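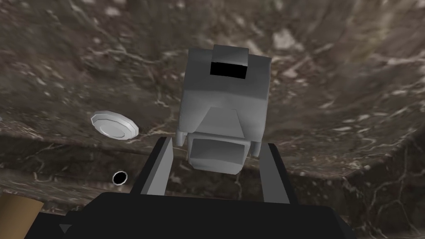

About Hindness Press

Last updated: 8 July 2023
Reading time: 2 minutes
Filed under: About us, Short fiction, Translation

Hindness Press publishes short stories, in English and in translation, from two rooms above a shoe repairer's in Farnon. We were told at the start that short stories don't sell. We have since gathered a good deal of evidence on the point, much of it stacked in the hallway.

Gönül Dağdelen started the press after a novel of hers was turned down by a publisher who asked whether she had anything longer. She had something shorter, and printed it herself. The first edition of Norska, eleven linked stories set in a ferry town where the ferry has been withdrawn, ran to 1,000 copies. It got one review, which praised the paper. The second printing sold out by December and we still can't explain it.

We bring out 2 collections a year, one in spring and one when it's ready. Our longest book is 211 pages, and the author has apologised. Most come in well under that, and a few can be finished between Farnon and the coast if the train behaves as it usually does.

Ertuğrul Çınar edits the translations. Gündoğdu, his own selection of stories about early risers and the people who have to live with them, took him longer than the author took to write it. He reads every sentence aloud, both languages, and the shoe repairer has picked up some useful phrases.

What we like: families who don't say what they mean, small towns, jokes that arrive a page late. What we see a lot of: narrators who turn out to be dead. We have nothing against the dead, but they do send in a great many manuscripts.
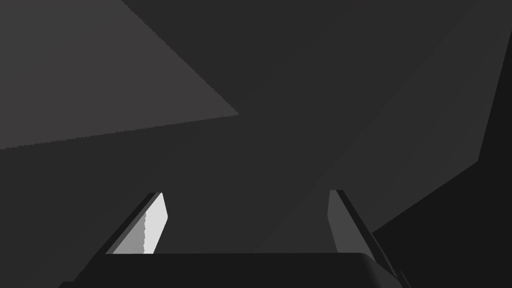
Gönül says the commonest question from new writers is how long a story ought to be, and that her reply hasn't changed: stop a page before you meant to, then look at the page before that.

Submissions open each December and close when we have 40. Send one story, double spaced, with your name on it. We reply to everyone, slowly. Books can be ordered from us direct or through any bookshop willing to look us up.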